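My grandmother's quilt had been living in a garbage bag in my hall closet for 4 years when I finally decided to fix it. I'd always told people I would get around to it (people stop believing you after the second Thanksgiving), and then one rainy afternoon in March I spread it over the dining table and counted the damage. Two squares were gone completely and the whole border on one side had let go.

So I did what I do, and bought stuff. I drove out to Krasniqi, the fabric store past the old mall in Wandent, meaning to get a spool of cotton thread, and came home with a bag so full I had to put the seat belt on it. They have a wall of thread there! I stood in front of it long enough that a clerk asked twice if I needed anything. I did not need the curved needles, but I have them now and I love them.

Hand mending is slow, slower than I remembered from being a kid. My stitches that first week looked like something a raccoon did, and I pulled out most of them. What helped was a synthetic practice pad I kept next to me for practice, where I'd do a row, hate it, do another row, and only then go near the real thing.

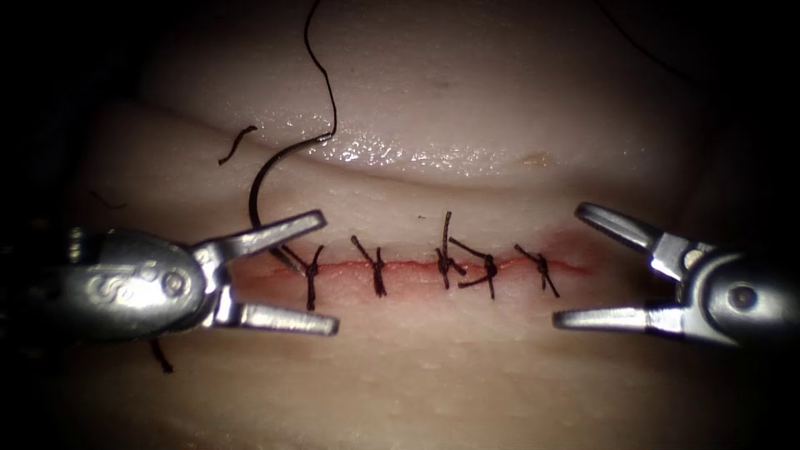

The other thing I had to learn was when to stop pulling. I like a tight stitch, I always have, and on old cotton a tight stitch puckers and then it rips right next to where you fixed it. You want the two sides just touching. I know a lot of quilters will tell you to knot off every few inches too, and I've come around on that, even though it eats thread like crazy.

By June I had the border back on and one of the missing squares filled in with a piece of blue shirting that's close enough if you squint. The other square I'm still fighting with. There's a quilt show in Kallumer every fall and I've been telling myself I'll just go and look, maybe ask around about the green, which I can't match anywhere, not even at Krasniqi.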